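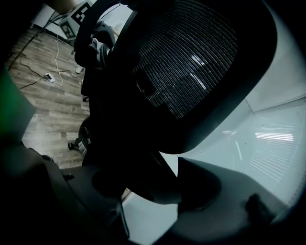 Keeping Them Warm: What I Learned Doing Audience Warm-up for Studio Comedy
Speaker notes – Warnirden Comedy Weekend, May

Opening

Hi, thanks for coming in. Walk on without notes for the first minute if possible.

Ask who has been in the audience for a TV sitcom or panel show. Then ask who remembers anything about the show. Then who remembers the person who came out before it, told them where the fire exits were and threw candy at them. That's the job! That has been my job for 18 years, and I want to spend this hour on it because it's one of the best jobs in comedy and there is almost no training for it.

Quick background. I started on the stand-up circuit, mostly around Clenden, and I was okay. I got a call to fill in on a pilot called Huvlow at the Balaskas studios because the regular warm-up had food poisoning. I had a tight ten minutes of material. The recording ran just short of five hours. You can do the math, and I was doing the math too, standing there at eight in the evening with all my jokes used up and a lighting problem that was going to need "a little while."

Tell the lighting story in full here. The bits that get a reaction are the floor manager's hand signal and me asking a retired dentist to explain crowns. Don't rush the dentist.

What the job is

Stand-ups arrive thinking warm-up is a gig with interruptions. It took me a couple of seasons to get rid of that idea. In a club, the audience came for you, or at least for comedy in general, and everything you build you get to keep. On a studio floor you build it up and hand it over. You get the room bouncing and then somebody says "thank you, standing by" in your earpiece and you walk off in the middle of it, and the cast walks on and gets your laugh. I love that moment. If you hate that moment, do clubs, clubs are great.

Pause for questions if the room looks chatty, otherwise keep moving.

So what are you handing over? Mostly permission. Two hundred people have been standing in a line outside, they've had their phones taken away, they've gone through a metal detector. They feel like they're at the airport. Then they sit down in front of a living room with no ceiling and a lot of people in black clothes ignoring them. They are polite people and they go quiet. The first few minutes are there to tell them it's fine to be loud here.

Here's how I do it these days:

Come out while the house lights are still up. I want to see faces and I want them to see each other. Laughing in the dark is easy once you've got going, but the first laugh comes more easily if you can see your neighbor doing it.

Talk to the back row first. Everybody talks to the front. The back row has the worst seats and they know it, and the microphones hanging over them are just as good as the ones hanging over the front. If the back row is with you the sound rolls forward over everybody else. Sound mixers taught me that one and I've used it every night since.

Teach them the room. Point out what the camera crew does, what the person with the clipboard does, why the set door doesn't have a house behind it. People love this. I used to treat it as the dull part before the jokes, and now it's where I get half my laughs. A crowd that understands what it's watching will sit through a much longer reset.

(Demonstrate here: get this room to do the clap practice. Soft, medium, then the big one. Let it fall apart a bit the first time. The second go is always better.)

The retake

This is the section people ask me about afterward, so give it proper time.

A joke gets a huge laugh on the first take. Then the director needs it again for a camera angle. Now your audience knows the punchline, and they feel bad, because they think they have to fake it. Faked laughs sound awful. They come in too early and they all stop together, like a bus braking.

What I used to say was "pretend you've never heard it." Terrible advice. I said it for years! You're asking a couple hundred people to act, and there are people on that stage who trained for it and find it hard.

What I say now is, "You know what's coming, so enjoy watching them get there." It gives them something real to do. They watch the actor's face and wait for the turn, and the laugh that comes out is a bit later and a bit warmer. Editors can use that. On one episode of Huvlow we had a kitchen scene that went to 6 takes because a drawer kept sticking, and by the end the audience was rooting for the drawer. The cast could feel it. That last take is the one that went out.

If you're on a panel show it's different, because there's less repeating and a lot more sitting around. Come back to this if there's time.

The long gap

Every recording has one. Costume change, a prop that won't do its thing, a rewrite going on in the corner with four writers and one pencil. You'll be told two minutes. I have never once had it be 2 minutes. Tell the audience "a few minutes" and stay vague.

Material runs out. I want to be clear with the stand-ups in here: it will run out, however much you have. So you need things that don't run out, and the thing that doesn't run out is the audience. Some that have worked for me:

Jobs. Ask what people do, then ask one more question than you normally would. The first answer is "I work in shipping." The second answer is where the good stuff lives, like the guy in Warnirden who once had to find a missing container of garden gnomes.

Couples who disagree. How did you meet, and then ask the other one. Keep it gentle. If you sense a real argument, move three rows over, quickly.

Songs everyone half knows. Split the room and let one side do the verse. You don't need to be able to sing, I certainly can't, and it helps if you can't.

The quiet trick. After a lot of noise, ask for ten seconds of total silence so the sound crew can "hear the room." They do sometimes need it. Somebody always cracks at about second seven and you get an enormous laugh for doing nothing at all.

Things I keep out: anything about what people look like, anything about the cast, anything that's better than the script. That last one sounds like bragging so let me explain it. If you've got a killer bit with an airline in it and the episode has an airline in it, drop yours. Read the script beforehand. Ask for it in the afternoon, they'll send it. I once did five minutes on bad weddings right before a wedding episode, and I could hear the first scene die from the wings. My fault, completely, and the writers were very nice about it, and I still feel it in my stomach.

Working with the floor

Make friends with the floor manager before the doors open. Agree on signals. Mine are a flat hand for keep going, a circling finger for wrap it up, and a hand on top of the head for "something has gone badly wrong, please be delightful." I've seen the last one a few times. One was a small flood.

Watch where you stand. Camera marks matter and cables are everywhere. Find out which way you're walking off so that you aren't crossing in front of the cast as they come on.

Water, a spare battery, flat shoes. Eat at four, because you won't eat again until the bar.

And talk to the cast, if they want to be talked to. Some of them like to come out and say hello to the crowd before the first scene. That's gold, and it takes some of the nerves out of them too. Others need to be left alone with a wall. You learn who's who by about the second week.

Is there still a job?

Somebody will ask this so get in first. Fewer sitcoms are recorded with an audience than when I started, that's been my experience anyway. But the skill has gone to all sorts of places. I do podcast tapings now, quiz nights that get streamed, award dinners, a pilot in a converted bus garage in Clenden where the audience sat on hay bales for reasons I never got to the bottom of. Anywhere people are waiting to enjoy something and haven't started yet, there's work for you.

And it makes you a better stand-up! I didn't expect that. My club sets got looser. I stopped being scared of silence, and I started listening to the back row.

Exercise, if we're running on time

Pairs. One person is the warm-up, one is the floor manager. The floor manager says "two minutes" and then keeps extending it. The warm-up can only ask questions, no prepared material. Swap over. Get three or four pairs up at the front and let the room be their audience.

If short on time, skip straight to questions and do the bus garage story as the last answer.

Handout with the signals and the question list is on the table by the door. Anybody who wants to come and stand at the back at Balaskas for a recording, write your email on the sheet and I'll ask the producers. They usually say yes if you're quiet in the corridor.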